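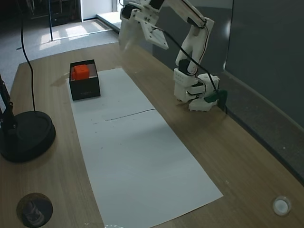
The open box and its little cube, at the far end of the paper.

May already, and I finally have a table I like sitting at! I've been going on about the back room since March, so those of you who've been patient with me get the full report.

The table first. It's a light wood, and I love it more than is reasonable. I found it at a moving sale over in Ondthorpe, where it was under a pile of curtains with one corner sticking out, and I knew from the corner. My old table was dark brown and swallowed everything you put on it. I once lost a thimble on it for two days and it was sitting right in the open. With the pale top the whole room feels bigger, even in the evening.

Then the paper. I've started running long white sheets down the table, at a slant so they point toward my chair, and I'm never going back. A good roll would have done it in one piece, but I had sheets, so there's a seam partway along where two of them meet. I thought the seam would drive me crazy and it doesn't. What does show up is every speck. You think you keep a clean table and then you lay white paper on it – well. There's a whole gathering of dark little bits in the middle and I've stopped pretending they're pencil marks. I used to brush them off every time I walked past. Now I lift the sheet, fold it a bit, tip it into the trash and lay it back down, and it takes no time at all.

The box is my favorite part. It's black and square and not very deep, and when it's open you get that white lining inside, so anything you drop in there looks as if it's on display in a tiny museum. Right now it's only got the one cube in it, the orange-red one, pushed up toward a corner. I did try it with other things. Buttons looked like a mess, keys looked like keys, and a spool of green thread was pretty but kept unrolling. The cube just sits there being the brightest thing on the table. I've thought about getting more in other colors, maybe a mustard yellow, and then I look at it and decide one is plenty.

(Elínborg Kvaran, if you're reading this, no, you can't have it. You already went home with the blue bowl.)

The lamp was the part I fussed over most. It has a heavy round black base with a raised rim and a straight black pole, and it stands on the left because I'm right-handed and I can't stand my own hand throwing a shadow over what I'm doing. I'd been using a clip-on one from Bovau that drooped a little more every week until it was mostly lighting my lap. A base with some weight to it makes such a difference! The cord still hangs down in a big lazy loop and I go back and forth on that. My sister says to tie it up. I kind of like the loop.

Total spent was $98, nearly all of it the table, plus $3 for a second pack of paper because I misjudged the first. The lamp was a swap with a neighbor for my spare kettle, and the box had been in the hall closet for years with old receipts in it. I'm so happy with how the black box and the black lamp go together on the light wood, and I didn't plan that one bit.

Still on the list:

Sand the rough patch underneath where my knee catches.
Find a proper paper roll, a wide one. I've been told there's a place in Hafstein that sells ends of rolls cheap.
A chair that's the right height. The current one is 2 inches too low and I've been sitting on a folded blanket like a kid at Thanksgiving.
Decide about the cord.

I spent all of Sunday afternoon in there with the door shut and a pot of tea, mostly just moving the box around. Far end, near end, far end again. It looks best at the far end, right where the paper starts, and that's where it's staying for now.

If anybody has a trick for keeping paper flat on a table without tape, please leave it in the comments. I tried coins and kept spending them.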